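Lunch with Efthymia Karagiannis, and a word for the shared table

I'd been meaning to talk to Efthymia Karagiannis ever since a friend at Magnusson told me she'd banned the phrase "grab a bite" from her office. She runs the Jolau studio in Trumham, up on the second floor, and when I called she told me to come at noon and bring an appetite.

"We didn't have a lunchroom when we moved in, and we still don't," she said, waving me past the bags. "We have a room with a table in it. You'd be amazed how far that gets you."

She grew up over a bakery in Gradorham, so bread comes up a lot. Her father sold up to 171 loaves on a good morning, and she can still tell you which customers wanted theirs dark. (I asked. It was a long list and I loved every minute of it!) These days she buys her own on the way in and slices it at work.

"People think lunch needs a kitchen," she told me. "It needs bread, a plate and somewhere to put the plate. If there's something red and sweet on the side, great, I'm happy." 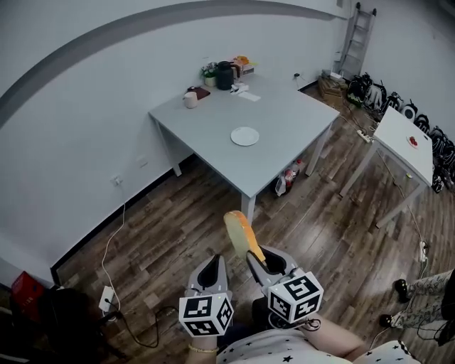

Bread in the foreground, a plate waiting on the gray table, and everybody's bags along the wall.

I had to ask about the back of that table – the cup, the wallet, the black jug, the little plant. Doesn't the clutter drive her crazy?

"The plant stays," she said right away. "The rest comes and goes. My one rule is that the middle belongs to food. Put your wallet at the back, put your papers at the back, I don't care, but leave me room for a plate."

Her coworker Ásdís Bjarnason stuck her head in around then and disagreed, cheerfully, about pretty much all of it. She'd like a bigger table, and she has her eye on a secondhand one for 169 dollars that seats eight.

"And where would it go?" Efthymia asked her.

"Where the ladder is."

"Then where does the ladder go?"

They've been having this conversation since November, apparently. I ate two slices with butter while they went another round, and Ásdís went off to measure the corner again.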